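# Wrist camera upkeep on the carton cell

Notes from the April service. The arm picks single cartons off a tiled surface, and the wrist camera is the only sensor that tells it where the carton is.

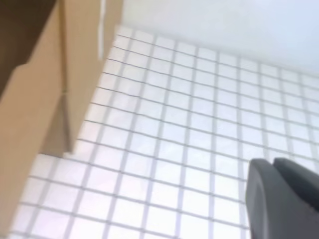
How often does a wrist camera need to be recalibrated?

Every 2,000 cycles on this cell, plus any time the bracket screws or the finger mounts have been loosened. I used to go by the calendar, which made no sense once the cell started sitting idle between batches.

The order I follow:

1. Park the arm at the service pose and lock out the drive power.
2. Clean the lens with a dry swab, then one with alcohol.
3. Check the two bracket screws. They are M3 and get backed out, wiped, given a drop of medium threadlocker and torqued again.
4. Check the cable clip at the last joint. Leave enough slack for the full wrist turn in both directions.
5. Power up, home, run the target board routine from 12 poses.
6. Save the new transform under a new name. Keep the old one.

Step 3 was the problem this time. One screw turned with finger pressure. The log had shown pick error creeping up over 258 cycles, always in the same direction, and I had been blaming the gripper.

Exposure needed work as well. White tile under a ceiling light pushes auto exposure all over the place, and tan cardboard next to it doesn't help. I fixed the shutter and turned the gain down until the grout lines held at the far side. A short shutter also cuts the smear while the wrist is moving, though I still make the arm settle before it takes the frame it measures from. The settle time is a parameter called `zit_wait` in the Zitomano script. Don't set it to zero to save cycle time.

Venkatesh Achari at Hilthorpe asked why I don't use the grout grid as a calibration target. I tried it. The spacing varies too much from joint to joint, and a regular grid lets the solver lock on one tile over and report a good fit. A printed board with coded markers costs very little and doesn't have that failure.

Finger pads were within limits. I swapped them anyway after 7 batches and logged the part numbers.

Still open: the Bolholm bracket has slotted holes, and I want round ones with a dowel.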